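Home | Issues | Authors | Search

Print this article | E-mail this article

December
By the Postarano Reading Group

3. How people read pale shapes on plain backgrounds

I got into this whole question through paint, of all things. When we were picking wall colors for the reading room at Millis, I kept noticing that a cream chair looked almost yellow against one sample board and nearly white against the next. Same chair, same lamp! So for this section I wanted to know how much the background alone changes what readers call "white" when they have to pick a word for it. 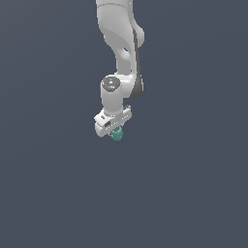 Color naming is a messy business, and I went in with low hopes. We had 44 readers, all adults, and each one sat through a session of 50 short naming trials on the same screen in the same room. Slate backgrounds were the ones I cared about most, and a glossy white form on flat blue-gray, with soft gray shading along its curves, is a fair picture of the problem: do you name the bright part or the shaded part? Most of our readers went with the bright part and never looked back. A handful said "light gray" and stuck to it all session (I'd have been one of them, I think).

The word lists came from Filip, our old stock of everyday color terms, trimmed down so that people weren't stuck choosing between "ivory" and "eggshell" at nine in the morning. We left in "off-white" after some arguing. I still think it was a mistake - it soaked up every answer people felt unsure about. 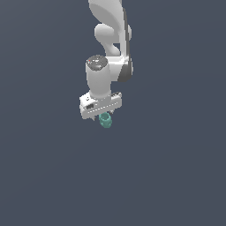
Figure 3. White form on a uniform slate-gray background, with a narrow dark-gray strip along one side.

Background mattered more than I'd guessed. On the warm boards, readers spread their answers over the whole list, and on the slate ones they bunched up hard on plain "white." Time of day did nothing that I could find. The Grurnell scoring sheet gave us around 2000 usable answers once the skipped trials came out, and I went through the odd ones by hand, which took most of a Wednesday.

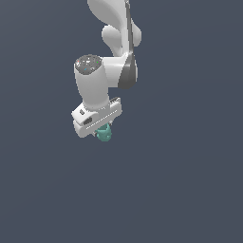
What I can't settle yet is whether the bunching comes from the eye or from the word list. A shorter list pushes everybody toward the same few names, so I ran a small check with three readers who could type anything they liked. Two of them wrote "white" almost every time. The third wrote "bone," then "milk," then "bone" again, and I'm leaving those answers out of the totals until we've run the open version with a full group.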